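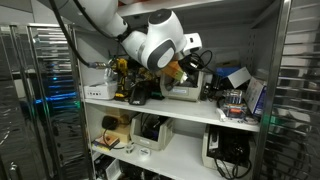
White shelf boards in a metal storage unit.

Imer Helier 47 motorcycle panniers: review

I bought the Helier 47 set in May to replace a pair of soft bags that had worn through at the bottom corners. The set comes as 2 hard cases, a mounting frame and a bag of bolts. The 47 is the capacity of each case in litres.

Fitting took me an evening. The instructions cover the frame well enough but say very little about the indicators, which have to be moved back on my bike. I ended up using longer bolts from the Shezi fitting kit, which is sold separately and ought to be in the box.

On the road the cases sit close to the bike and do not rattle. The lids open outwards from the top, so things stay put when you stop on a slope. A full-face helmet goes in the left one. The right one has a cut-out for the exhaust and will only take an open-face.

I have used them for the weekly run to work and on a charity toy run to Piler, when both were packed with donated boxes and strapped on top as well. It rained most of the way and the contents were dry at the other end. There was a little water in the channel round the lid, so wipe it before you open up.

The locks are the weak point. They are stiff, and the key has to be pushed right in and lifted slightly before it turns. A drop of oil helped one of them and made no difference to the other. Spare keys have to be ordered from Imer by post.

I would buy them again at the sale price, but probably not at full price with those locks. Four out of 5.

Updated 6th July: the second lock has loosened up a bit with use. Score unchanged.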